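Re: [arm-users] Isgate wiping kit – worth the price for a small cafe bench?

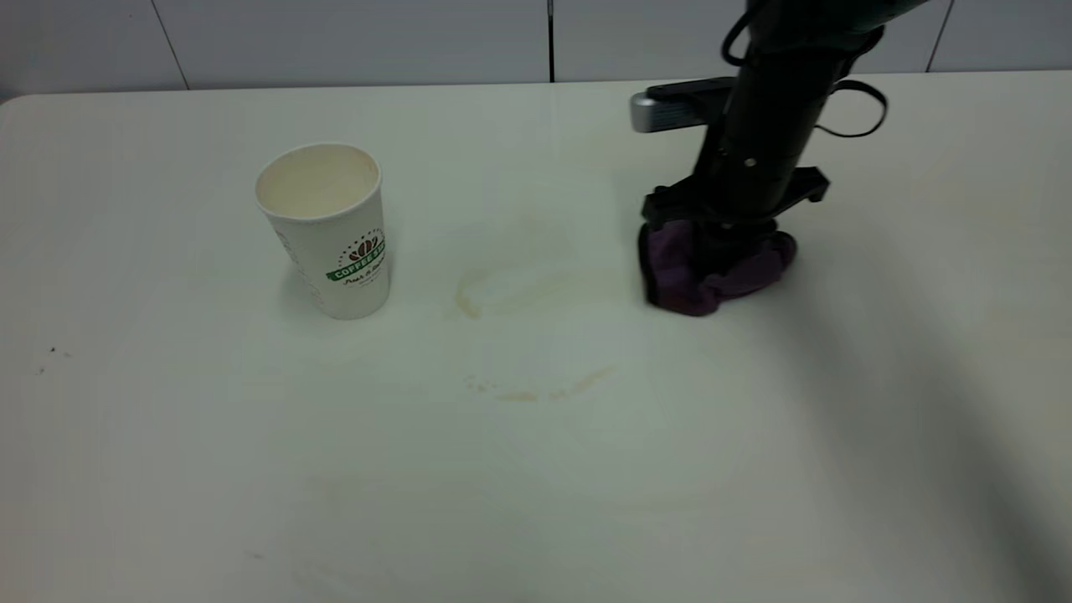
Coffee test on the white table, cloth in the standard jaws.

Hello all,

I promised in November to write when we had the kit on our own arm, so I answer the earlier question below.

> We are looking at the Isgate wiping kit from Eichhorn for a self-service
> coffee corner. The sales page shows only water on a dark surface. Has
> anyone tried it with real coffee on white? And do you need their cloth
> holder, or can the normal gripper do it? The holder is 114 extra and
> our budget is almost finished.

We bought the kit without the holder. It cost us 377, and shipping to Drornska was included. In the box there is the software license, the calibration sheet, a bracket for the camera and a pack of cloths. The bracket fitted our wrist at the first try, but the screws are short and I would replace them.

About the holder: we do not use it. The gripper takes the cloth directly, bunched up, and presses it on the table. You see in the picture how the folds come out. The contact area is different each time, and this is the weak point. With the cloth folded in four before the arm takes it, our results were more even, but then a person must fold it.

About coffee on white: the detection is good for dark spills and less good for pale ones. A light brown smear like the one between the cup and the cloth is near the limit. We had to change the threshold from the default to 60, and after this it also wanted to wipe the shadow of the arm. A second lamp on the other side solved most of this.

The cup is a separate problem. The kit plans its path around objects, but the default margin is generous, so a ring of coffee close to a cup stays on the table. You can make the margin smaller in the settings file – the manual does not mention it, I found it in the release notes.

We made 212 wiping runs before I wrote this. I did not keep proper notes for the first days, so please do not ask me for a success rate. My feeling is that for fresh spills I would trust it, and for dried sugar I would not.

One question from my side: has somebody used the Brulside cloths with this kit? They are thicker, and I wonder if the force limit must be changed.

Best regards from Drornska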